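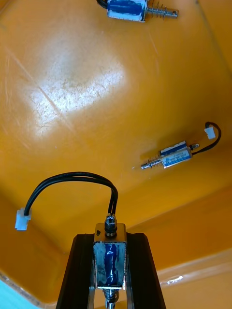
**OPEN DAY / INTERVIEW**

Alteck opened its assembly hall to visitors on Tue 10 September. The engineer running the demonstration has been on the project from the first trials in June.

"Loose wires are the hard part," she said. "A solenoid is easy to grip – the leads go where they like." 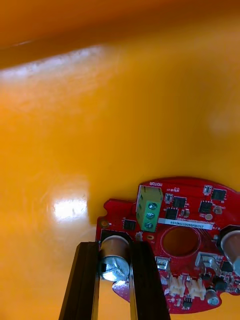
Circuit boards bring other problems. "You want to hold them where nothing bends."

She put the target at 130 parts an hour, and said they are not there yet.

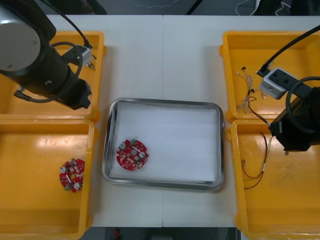 Would she add more arms? "No. I'd fix the software first." The next open day, at Makine, has room for 48 visitors.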